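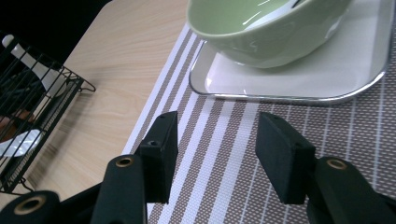 Rule one at Nelholm is that you open the fingers before you move your arm. Before! I have it written on the back of my hand in pen because I failed my first check on it, and so did everybody who came up the stairs with me that morning, and the woman from Furine who marks us just kept tapping the page with her fingernail.

The page is the Birkett rules. There are 4 sheets of them, stapled, and if you lose yours you have to copy somebody else's out by hand (I've done it, it takes a lunch break and most of a pen). Open before you reach. Come in from the side you can see. Touch, stop, then close. Never carry one thing over another thing that can break. If you drop something, leave it, say "drop" out loud, and start a new run.

Saying it out loud felt so silly at first. I was alone in a kitchen saying "drop" to a spoon.

I came to this from clearing tables at a hotel, where the only rule was fast, so you can imagine. My hands wanted to grab. I'd stack a bowl on a bowl on a plate and swing the whole lot over to the rack, and I was proud of that, I really was. You can't do any of it with two fingers. You get one bowl, and you get it by the rim, and you wait.

The robots that learn from us go out to Prirkance, to the apartments where the old people live, and I hadn't given that much thought until run 2993. It was a bowl and a tray, nothing to it. I closed too soon, the bowl skated, I caught it with my other hand and set it down and carried on as if I'd meant to. It didn't break. It looked fine! I sent it in as a clean run and went to get a coffee.

All through that coffee I thought about my grandmother's kitchen. She had a bowl she ate everything from, soup, peaches, cereal at ten at night, and I thought about a machine reaching for it a little too soon because I'd told it that was okay. And the machine wouldn't have another hand.

So I went back upstairs and asked for the run to be pulled. The woman from Furine didn't look up. She turned to sheet three and put her fingernail on a line I'd copied out myself and never read, the one about the free hand staying behind your back. Then she asked how many others.

I said I didn't know. She said to go and find out.

I watched my own runs for two days, starting at 1026, which was my first week on bowls. It's a horrible thing to watch, your own hand sneaking in. A nudge to a cup. A fingertip under a saucer. I pulled every one of them and lost my bonus for June, and I sulked about that for a good long while, I won't pretend I didn't.

This morning I did run 3907. I opened the fingers and tucked my left hand into the back of my belt, where it itched the entire time. I came in from the side, touched the rim and stopped.

"Okay," I told the bowl, which isn't in the rules, and closed.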